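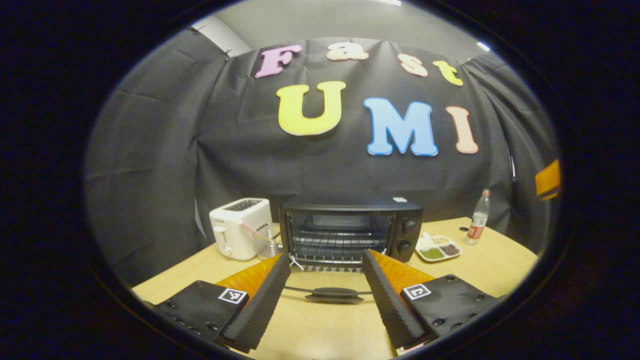
Hosska, August
By the front counter, Quiambao Rentals

Home Tickets Open Closed Parts Contact

Ticket 186: Toaster oven door won't stay up, and the backdrop is letting light in

Reported by the customer, Fendard branch

Hello again, and thank you for picking up the phone so kindly this morning. You asked me to put it all in writing, so I'm going to do that, and I apologize in advance for going on a bit.

We have the black toaster oven on the light wood-grain table, in the middle toward the back, with the black fabric behind it and the big colored letters up on the fabric. The oven is my main worry. The door comes down just fine and it rests where it should, but when I bring it up again it closes most of the way and then eases back open by a finger's width or so. If I hold it for a few seconds it sometimes stays. If I walk away feeling pleased with myself, I come back and it has dropped a little.

I have wiped the edges of the door and the rim of the opening with a damp cloth. I have not taken anything apart, and I haven't plugged it in. Both knobs turn nicely, the upper one a little stiffer than the lower, though that may be how it's made.

The second thing is the backdrop. There's a narrow bright line down a fold on the right-hand side, and a slim pale one low on the left, behind the table. With the ceiling lights on, my eye goes straight to them. The creases I can live with, although if you have a trick for those too I would be very glad of it.

Reply from the counter, 10:20 a.m.

Thank you for such a careful note, it saves us asking half the questions. Please leave the oven unplugged while we sort out the door.

Could you slide the wire racks out and put them back one at a time? When a rack is sitting a touch too far forward it meets the inside of the door and pushes it away again, just as you describe. It's an easy thing to miss, and we've missed it on our own counter. While you're in there, have a look along the hinge at the bottom for crumbs or a bit of packing tape.

For the fabric, start from the clips. Take one off, pull a hand's width of cloth over its neighbor so the two overlap, and put the clip back through both layers. Work outward from the corner, and go gently near the letters – they're happiest if the cloth isn't tugged from below. We'd leave the creases until the overlap is done, then mist the cloth lightly with water and let it hang.

Update from the customer, 1:45 p.m.

Well, it was the rack! One of them was in crooked, with a corner sitting proud at the front. I took it out, turned it around, and it slid back much farther than before. I have now opened and closed the door 8 times and it has stayed shut every time. I'm a little embarrassed, but mostly relieved.

The left side of the backdrop is better too. On the right I can get the line to close at the top, but it opens again lower down, and I have run out of clips. Might you have 4 more of the small dark ones? I can come by for them, it's no trouble. I'm going to hold off on the misting until then.

One last small thing, there's a white tag lying on top of the oven, near the right rear corner. Do you need that back, or shall I keep it with the paperwork?

Reply from the counter, 2:10 p.m.

So glad about the door. Four clips are in an envelope at the counter with your ticket number on it, no charge. Please keep the tag with the paperwork and send it back along with the oven, and do read it before you plug anything in.

Status: oven door resolved. Backdrop, right side, open until the clips are on.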